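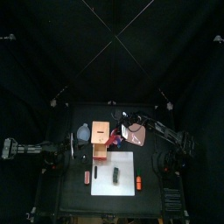 Troranby Swing Sensor (second version)

Clips to the knob of the bat. Sends bat speed, attack angle and time to contact to your phone. Fits wooden and metal bats from 28 inches up.

In stock. Usually sent the next working day.

What we think of it

We sell a lot of gadgets to baseball and softball clubs, and most of them end up in the bottom of a kit bag by the middle of the season. We took the Troranby on with that in mind. It does one job fairly well, and the maker claims it does several others.

The job it does well is bat speed. Itziar Iglesias, who looks after our batting range, put one on her own bat and ran it next to the Plomari radar we use for fittings. Over 600 swings off a tee the two mostly agreed. Where they didn't, the Troranby read high, and it read high more often on check swings and half-hearted ones. If you want to know whether a hitter is swinging faster in October than in spring, it will tell you. If you want to compare your number with a stranger's on a different sensor, don't bother.

Attack angle is less convincing. It's fine on a tee, wobbly against a pitching machine, and against live pitching we'd ignore any single reading and look at a whole session.

Then there is the "Hitter Score". The app takes everything it has measured, adds it up in a way the maker won't explain, and gives you a figure out of 100. The box says players who raise their score raise their slugging. Perhaps they do. Players who take a lot of practice swings tend to improve anyway, and so do players who are a year older and a stone heavier. We asked for the study behind the claim and were sent a leaflet. It mentions 2,736 swings, which sounds like plenty until you ask how many hitters took them. The leaflet doesn't say.

A small sample can make anyone look like a genius. Four good games against a poor bullpen will do it, and so will twenty swings on a fresh morning. Please don't pick a team off this thing.

What's in the box

Sensor
Rubber knob sleeve, 2 sizes
Charging lead (no plug)
Printed quick guide, which is out of date; use the one in the app

Details

Battery: the maker says 4 hours of use. We got around three with the phone connected throughout, and less in the cold.
Storage: holds a session if the phone drops out, and sends it over later.
Weather: light rain is fine. Don't leave it on a bat lying in wet grass.
Phones: most recent ones. Check before you order if yours is more than a few years old.
Subscription: none for speed, angle and time to contact. The Hitter Score and the "team view" cost extra each month after the free trial. We wouldn't pay for either.

Fitting

Pull the sleeve over the knob with the slot facing the end of the bat. Push the sensor in until it clicks, then swing gently a few times and check it hasn't turned. Very flared knobs are a tight fit and the sleeve can split, so go up a size if you're unsure. Check your league's rules as well — plenty allow sensors in practice and ban them in games.

How it compares

The Lemieux Bat Tag is cheaper and lighter, but it only gives speed, and you have to hold the phone near the bat. For one youngster in the garden it's probably enough. The Drorley Pro costs far more and comes with a camera stand. It's better on angle. Whether it's that much better is another matter, and we only stock it to order.

Returns

Unused sensors can come back within the usual period. Split sleeves aren't covered by the maker, which we think is mean, so we keep spares at the counter and sell them at cost.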